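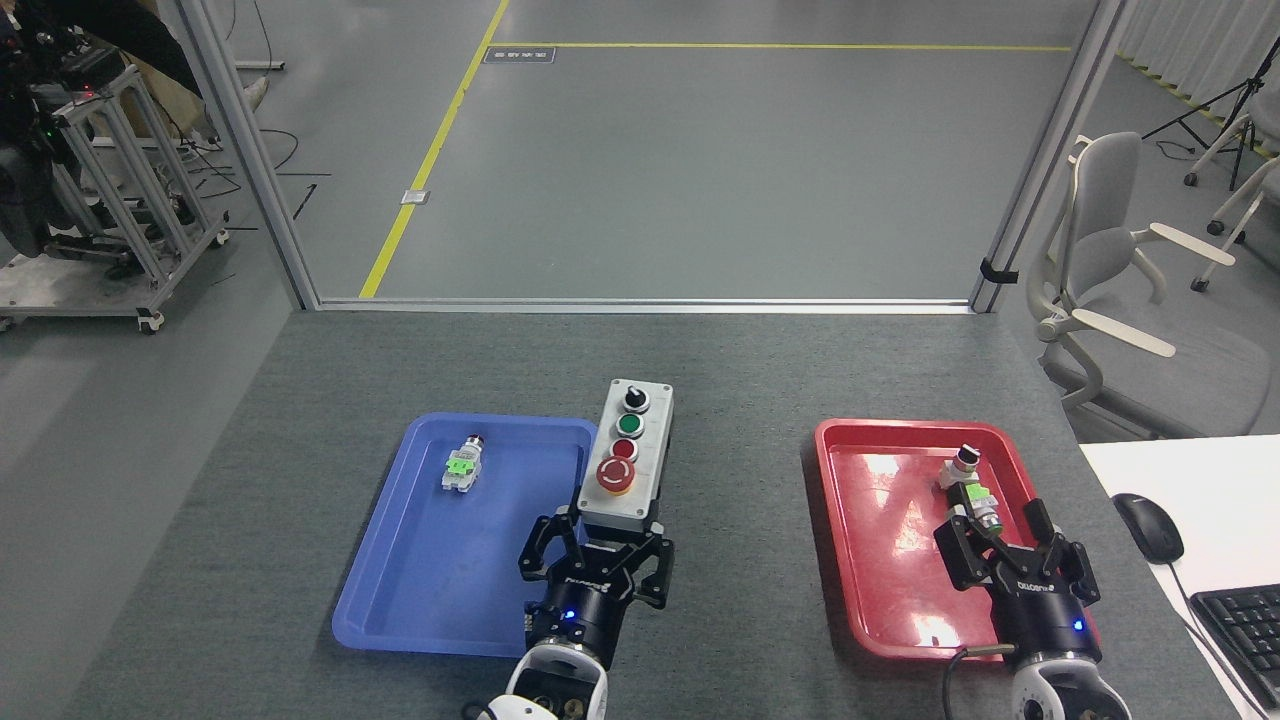 Why did it take three weeks for anyone to tell us the grippers were squeezing too hard? A reader in Witovholm sent me that one this morning, and I think it's a fair thing to ask (I'd been wondering the same). So I called Zaditus, which runs the two-armed robot at its Tastwood shop, and got a pretty full answer.

The robot handles push-button parts and the gray control boxes they go with, the kind with a selector knob, a green button, a red button and a big red emergency stop. It's fiddly work, and you'd want a light touch for it! Grip force is supposed to top out at 40 newtons. After a software update in December, the right gripper was going as high as 133, and the screen went on showing 40 the whole time.

Print this story | E-mail this story

The first clue was a cracked contact block, and the shop put that down to a bad part. Then another one cracked. By the time somebody put a force gauge between the fingers, three weeks had gone by and finished boxes had already been shipped to Paiva, the company that ordered them.

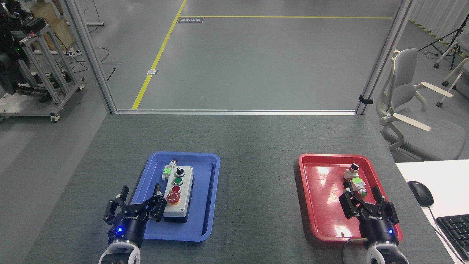 Marlys Tennefoss
Business and Technology Reporter

Zaditus says no one was hurt, and I asked twice. Workers do reach in to swap parts, though, and 133 newtons on a fingertip is no fun at all. For now the rule in Tastwood is that both arms get powered down before any hand goes near the trays. It used to be that a pause was enough.

The bug itself sounds almost silly. The update reset a scaling value for one gripper and left the other alone, and the force reading on the screen came from the command being sent, with no check on what the fingers were doing. Zaditus has gone back to the old software and now gauges both grippers at the start of each shift.

Paiva is pulling the boxes it received and testing every button, emergency stops first. I'm told 2 have been set aside so far for a closer look, and I don't know yet what's wrong with them, if anything. Zaditus is paying for the testing.

As for my reader's question, the company says it should have called Paiva after the first crack and plans to put that in writing. I've asked for a copy.

Last updated: 4:40 p.m.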